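Minutes of the Candy Table Meeting, Rautiainen Hall

Present were Sewwandi Karunaratne (chair), Woo-jin Joo (minutes) and four others, with apologies from Prandell. 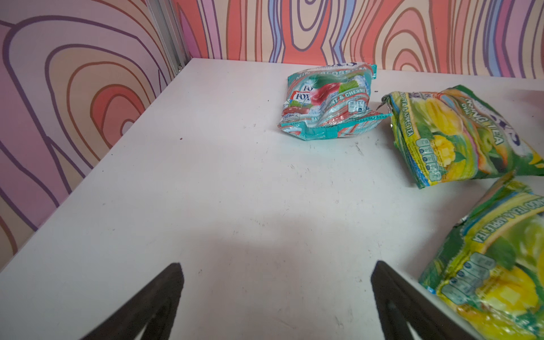

Rautiainen Hall, 2/20/24

Sewwandi welcomed everyone warmly and we went straight to the candy, which I think we had all been looking forward to. We agreed that the barley mint and cherry should stay on the list, and the spring tea as well, though two members still feel that tea belongs in a cup.

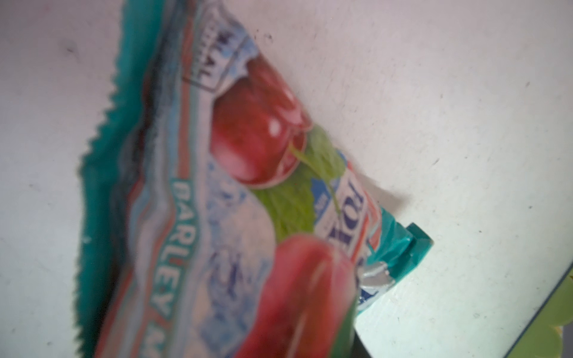
Barley mint and cherry, up close

Next came the paper bags for the November sale. Storkov has offered us over 12 dozen at last year's price — very kind of them — and we accepted with thanks. 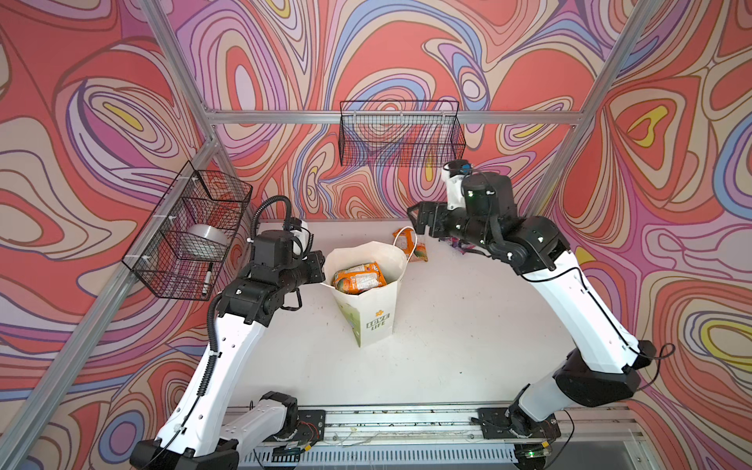 Packing took up a good part of the evening, as it always does. Woo-jin would like the tags and pens kept within reach of whoever is filling bags, and the wire baskets on the walls seemed to everybody the natural place, with the long one at the back set aside for tags. Sewwandi will write the tags, three flavors to a bag. Drundov will be asked about ribbon.

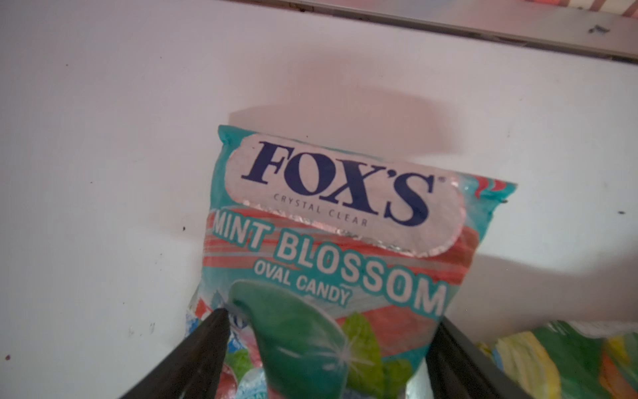
Can members buy candy before the sale?
Each member may set aside up to two bags, paid for in advance, and should tell Sewwandi which flavors they would like.

Meeting closed with tea. Woo-jin to write to Storkov.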